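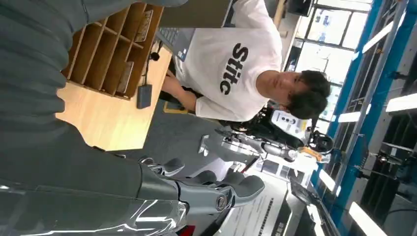 Deolinda Amaral had given up on getting her letter back, she told the Brodley town newsletter, and then it turned up in her mailbox with a note from a stranger on the other side of the county. "I read it standing in the driveway in my slippers," she said. "Then I went in and wrote back before I even made coffee!"

Her letter was one of more than 300 that changed hands in the first season of the Brodley Letter Swap, which wrapped up its fall round this month and is already taking names for the next one. The idea is wonderfully simple. You write a letter by hand to no one in particular, drop it off at the Brodley library, and get someone else's letter in return. If you like what you read, you answer it. If you don't, you pass it along and try again.

Caroline Shemweta started the swap in November with a shoebox, a stack of plain envelopes and a hope that 100 people might give it a go. The shoebox was full in 2 days – a second one had to be borrowed from the children's room – and letters have since come in from Gronden and Purno as well.

"People write about the most ordinary things, and it's lovely," Shemweta said. "Somebody sent four pages about a pear tree. I know so much about that pear tree now, and I want to know more."

Amaral's first letter, about learning to bake her grandmother's corn bread, went astray when it was tucked inside a returned cookbook. The borrower who found it in Purno added her own recipe before mailing it home. The two have traded letters ever since, and they plan to bake together in the spring.

The new round opens at the library on 29 Dec 2022 and runs until the end of winter. Anyone can join, at any age, and spelling does not count. Paper and envelopes are free at the front desk, thanks to a gift from the Říha stationery shop on Mill Street, which has handed over 1,000 sheets in cream and pale blue.

Writers are asked to sign with a first name only and leave out their street address. Replies go through the library, and letters can be picked up any time the building is open. Those who can't get into town may ask for a mail-in packet by calling the front desk.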